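Sorting and Storing Mixed Fruit at Home

A mixed load of fruit keeps longer when it is sorted before storage. The procedure below takes 6 minutes for a full bowl and needs a table, a clean cloth, one wide plate and two or three shallow containers.

Before you start

Clear the table and spread a cotton cloth over it. The cloth stops round fruit from rolling and protects soft skin from the hard surface. A checked or plain light cloth makes leaked juice easy to find. Do not wash the fruit yet. Surface water left in creases and around stems encourages mold, so washing is done just before eating.

Step 1. Spread the fruit

Tip the bowl gently and let the fruit settle in one layer. Do not stack. Keep citrus, red fruit and dark-skinned fruit together for now; separation comes after inspection.

Step 2. Inspect each piece

Pick up one fruit at a time and look at the underside, where bruises and blemishes usually start. Use light pressure. Check for the following:

Soft spots that stay dented after pressing
Broken skin or leaking juice
White, gray or green fuzz, especially at the stem scar
A sour or fermented smell

Small dark marks on firm, unbroken skin are cosmetic in most cases. Put those pieces in the group to eat first. Discard anything with fuzz, and wipe down whatever it was touching.
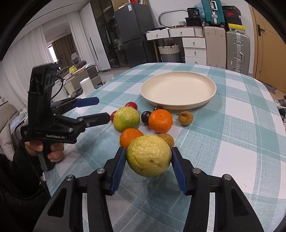

Wrinkled skin needs a separate decision. Creasing can mean that the fruit has lost water, but some kinds have naturally uneven skin. Judge by weight and firmness. A creased fruit that feels heavy for its size can be kept for a few days. One that feels light or spongy should be used the same day or thrown out.

Color is a weak guide for citrus. A green tint on yellow or orange peel does not mean the inside is unripe.

Step 3. Separate by storage

Oranges and other citrus: refrigerator drawer, loose or in an open mesh bag. At room temperature, plan on around a week.

Plums: room temperature until they give slightly near the stem, then the refrigerator.

Apples: refrigerator, in their own bag. They release ethylene, which speeds ripening in nearby fruit.

Step 4. Load the containers

Line each container with a dry paper towel. Place the firmest pieces at the bottom and the eat-first group on top. Leave the lid open slightly. Replace the towel when it feels damp.

Step 5. Shake out the cloth

Shake the cloth outdoors and wash it if juice has soaked in. Dried juice attracts fruit flies.

Repeat the inspection every two or three days. Page text by Gemma Pace, checked by Hannelore Lehner. Last revised in November.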